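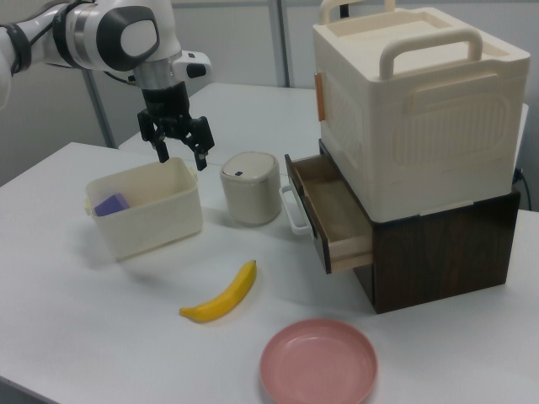
According to Colin Penrose, the trouble with most tidying advice is that it begins with a trip to the store, and by the time you get home with your new boxes you're too tired to put anything in them. He told a full room in Girnholm as much one evening in October, and the laugh that went around suggested plenty of people had done exactly that.

The occasion was the first Small Storage Swap at the Dawber Hall, where neighbors were invited to bring along the bins, tubs, canisters and little drawer cabinets they no longer use and go home with something that suits them better. Over 200 people came through the doors before nine, a good many of them with children in pajamas, and the tea ran out twice.

Tables had been set out by type, with open bins at one end and lidded boxes at the other, and the small drawer units had a corner to themselves. Those went fastest. A little cabinet with a drawer that pulls out smoothly will always find a home, it seems, and there was some very polite hovering over a dark brown one. Cream plastic was everywhere, as anyone who has looked inside a Girnholm pantry lately might have guessed, and open bins in that color were being carried off in nests of three and four.

Penrose gave a short talk halfway through the evening on what he calls the resting place. Every kitchen counter has things on it that belong to the day – a banana, a plate waiting for a sandwich – and he is quite happy to leave those alone. It's the other things he worries about, the batteries and the birthday candles and the one toy block that has been traveling around the house since spring. Give those an open bin, he suggested, and keep the boxes with lids for whatever you only need a few times a year. Canisters are for food you use every day, and should live where your hand goes looking for them.

He was also kind about drawers. An empty one is a lovely thing to have, he said, and there's no rush to fill it.

By the end of the night 222 pieces had changed hands, all of them written down in a school notebook by the door. The leftovers have gone to the reading room on Umance Lane, where they can be picked up free of charge during opening hours. Donations at the tea table came to $800, which will go toward new shelves for the hall kitchen.

A second swap is planned for the spring, this time with a table for jars and baskets. Anyone with things to bring can leave a note at the Brorkum Street bakery, and odd lids are welcome too.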